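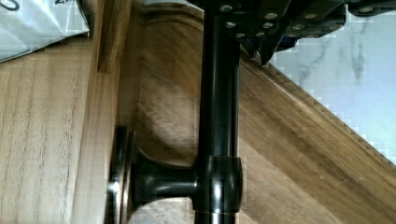

Rakena Film Memorabilia Album
by Stirberg

Item no. 3824
In stock – usually leaves us within 5 working days

If you have ever been given a shoebox of old lobby cards by an aunt who spent her teenage Saturdays at the pictures, you will know the mixture of delight and mild panic that comes with it. The colours are still glorious, the heroine is still gazing off over somebody's shoulder, and the corners are starting to go. The Rakena album is meant for exactly that sort of collection, and we have been selling it to lovers of Hindi cinema (and a good many other kinds of cinema too) for long enough to feel quite attached to it.

It is a large, landscape album with a cloth-covered cover and a sturdy post binding, so the pages can be taken out, shuffled about and put back in whatever order takes your fancy. Some people go by year, some by star, some by studio. One customer wrote to tell us hers is arranged by how much she cried, and we thought that was a perfectly sensible system.

What you get

The album comes with 12 clear pocket pages, each with a sheet of black card inside. Slip one lobby card in front of the card and another behind it and you have two on show, back to back, without either touching the other. The pockets open along the top edge and are generous enough for most standard lobby cards and stills. Song booklets fit nicely as well, either singly or two to a side if they are the smaller kind.

There is also a strip of blank labels for the spine and a contents sheet at the front. Do fill in the contents sheet! It feels like homework at the time, but you will be very glad of it when a cousin rings up to ask whether you have anything from a particular film.

Colours: plum, bottle green, marigold
Pages supplied: 12
Cover: cloth over board
Binding: screw posts, extendable
Extra pages: sold in packs of 5

Will it take my posters?

Not unless they are already small, I'm afraid. Full-size posters that have been folded for decades are best opened out gently and kept flat in a folio, and if they have always been rolled we would suggest the Rollex storage tube, which we also stock and which is wide enough that you needn't wind anything tightly. Please don't fold a rolled poster to get it into the album. We have had the letters, and they are sad ones.

A few words on looking after things

Keep the album lying flat or standing upright on a shelf with a bit of support either side, away from radiators and out of strong sun. Handle older paper with clean, dry hands, and leave bits of old tape alone if you can bear to – pulling at them nearly always takes some of the picture too. The cloth cover can be dusted with a soft brush. If you live somewhere damp, an upstairs cupboard is kinder than a garage or a loft.

Adding more pages

The longer posts in the box let you go up to roughly 19 pages before the cover begins to gape. Past that you will want a second album, and the three colours are made to look well side by side.

You might also like

Trasari booklet sleeves, for loose song booklets you would like to pass round at family gatherings
Rollex storage tube, with carrying strap
Rakena extra pages, pack of 5

Delivery and returns

Albums are sent boxed, with the pages packed separately from the cover. If you change your mind, send it back unused in its box and we will happily refund you. Should a page arrive creased, let us know and we will pop a new one in the post.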